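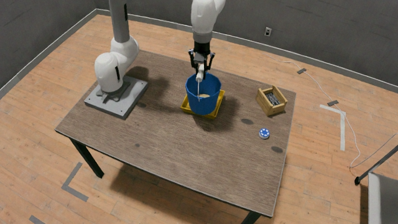

Closing on the handle, with the bucket standing in the yellow tray (rendered view)

Home | Rules | FAQ | Results | Contact

Wastlow Bucket Lift: Rules FAQ
Updated August 29, 2019

We love getting mail about the rules! The answers below cover what teams ask us most about the simulated bucket task, and they apply to everybody entering the October round. If something in here disagrees with the rules document, go with the rules document and please tell us.

What is the task, in one breath?

Take hold of the blue bucket by its handle, lift it clear, hold it still, and set it down in the yellow tray. Your controller gets the start signal and from then on you keep your hands off the keyboard.

Do I have to use the handle?

Yes, and it's the fun part. Pinching the rim or scooping from underneath ends the attempt with no points, however nicely the bucket travels afterward. Both fingers need to be on the white grip before the lift begins. Contact with the wire on the way in is fine as long as you finish on the grip. We went back and forth on this for Version 3 and we're really happy with where it landed, because the wire swings and a swinging wire shows you so much about a controller.

When does a lift count as a lift?

When the whole underside is off whatever it was standing on and stays off for the full hold. One edge still touching is a tilt, and tilts score zero. The log decides. Renders are a wonderful way to see what went wrong, but please don't send us a still and ask us to overrule the contact record (people do, and we say no, kindly). A shadow on the tabletop looks convincing and still isn't a measurement.
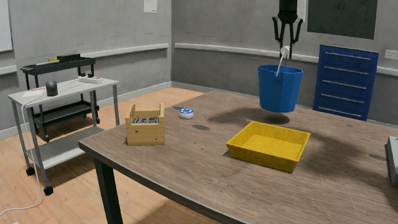
Can I move the other things on the table?

No. The slatted crate of nails and the little round item near it are there as keep-out objects. Brush either one and you lose the clean-run bonus. Knock nails out of the crate and the attempt is over. Plan your approach path with the open fingers in mind, since a gripper is a lot wider open than it is closed and that's where most first-time entries get caught.

How many attempts do I submit?

A full entry is 800 attempts from the seed list we send you, run in order, all of them reported. Please don't leave out the ugly ones! Hedvika Tóth's entry last round had 662 clean placements, and the failures she wrote up were the best reading we had all year. If your run crashes partway, say so in the notes file and restart from the failed seed. Don't restart from the top.

What counts as "in the tray"?

The base of the bucket has to come to rest inside the raised lip. It doesn't need to be centered. Resting on the lip is a miss, even if it balances. Hovering over the tray when the clock runs out is a miss too, so leave yourself time for the lowering.
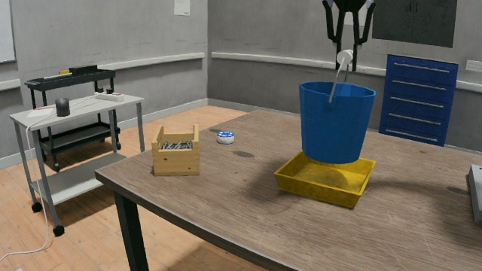 Bucket held over the tray

May I change the lighting or the camera views?

Leave the lighting alone for scored runs. For practice, change anything you like, it's a great way to find out what your vision code has been leaning on. You may use any of the supplied views, including the close one on the fingers, and you have to list which ones you used. Extra views of your own go in the open class only.

Can I train on the scored seeds?

Please don't. The practice set has 316 seeds and there's plenty in there to keep you busy. If you tuned anything by hand after seeing a scored run, even one number, write it down in the notes file. We won't throw you out for telling us.

My fingers close on the grip and then it slips. Can I raise the friction?

Not in a scored run. Friction, masses and grip force limits are all fixed in the Procházka settings file, and the checker compares your copy with ours. Closing more slowly is allowed, and so is regrasping, as many times as the clock permits. Take a good look at how the pads meet the grip before you start blaming the numbers.
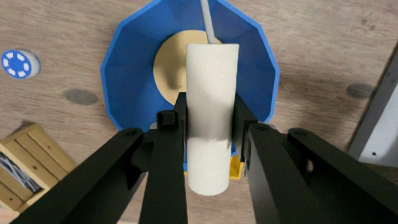 Omolara Olatunji writes that the regrasp rule ought to be tighter: "Unlimited regrasps reward patience more than skill. I'd allow two and then take points off, and I'd want the count printed in the results table where everyone can compare." We like the second half of that very much and the count goes in the table starting in October. The limit itself is still open, so keep writing to us.

Does a good score mean my controller is safe on a real arm?

No, and please don't put it that way in your paper. The score covers this task under these settings. Before you move to hardware, do your own risk assessment, check your stop functions and start slow with people well out of reach. Then send us a note about how it went, we'd be thrilled to hear it.

Related
Notes file template, with a filled-in copy by Nomvula Gumede
How the checker reads contact logs
Grotico open class: what's different
Changes from Version 2 to Version 3
Zuditz practice seeds, download and install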